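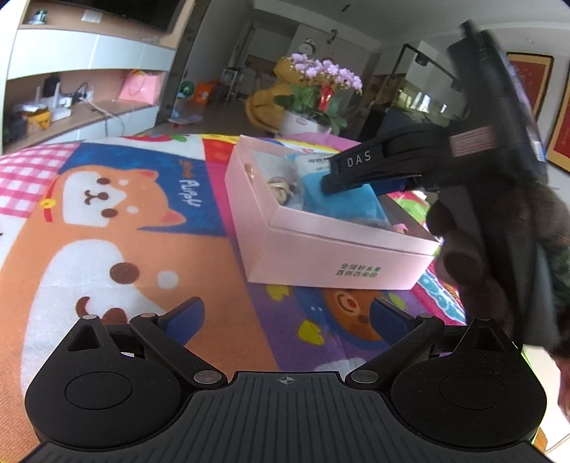 Nolano offshore wells, version 2

Hi! I'm Feven Hailu and I put this dataset together from public drilling notices, because I got tired of hunting through scanned pages every time a new gas find made the news. There are 2,058 wells in it, one row each, with the operator, water depth in metres and result (oil, gas, dry or unknown).

The Oravec block is patchy — I've only got wells deeper than 1,000 metres there so far. Fallus is in much better shape!

Dates are when the notice came out, so drilling may have finished months earlier. Last updated 20 Dec 2024. Please email me if you spot a mistake.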